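The good room makes its case again
By Mared James
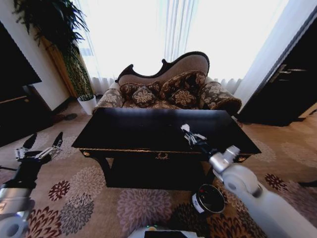
Every few years somebody announces that the formal sitting room is back. This time the argument comes from Zullent, a furniture reseller that deals in carved settees, lacquered tables and the sort of patterned carpet most of us spent the last two decades pulling up. I went along unconvinced and came home only slightly less so.

The pitch is that people are tired of grey. Fair enough. I'm tired of grey too, but it's a long way from there to a scalloped timber backrest and matching floral cushions. Efa Skyrme, the firm's buyer, says she moved 23 carved settees between April and the end of winter, compared with six in the same stretch a year earlier. I asked how many had come back. She laughed and said she'd have to check.

My doubts are mostly practical. Carved wood holds dust in every curl. Glossy black lacquer shows fingerprints from the doorway, and a coffee cup put down by a guest with no manners will leave its mark. Skyrme recommends a soft dry cloth and no sprays. She also recommends coasters, which my family has treated as decoration since 1,000 BC or thereabouts.

Then there's the comfort question. Aileen Abella bought a three-seater last year and still watches the footy from a beanbag. "It's for visitors," she told me, and I heard my grandmother talking. Inês Bragança, who reupholsters old frames from a shed behind her house, is blunter. Most of what she sees has barely been sat on. The fabric has faded on the window side and the springs are as good as new.

She does think the frames are worth saving, and here I'll give some ground. A solid settee can be re-covered two or three times. Bragança charges by the metre and quoted me 16 metres for a full set with loose cushions – more if the pattern has to line up across the seat, and with a big floral it should.

If you're tempted, sit on the thing for half an hour before paying. Take a book. Measure your front door as well, since rolled arms add more width than you'd guess.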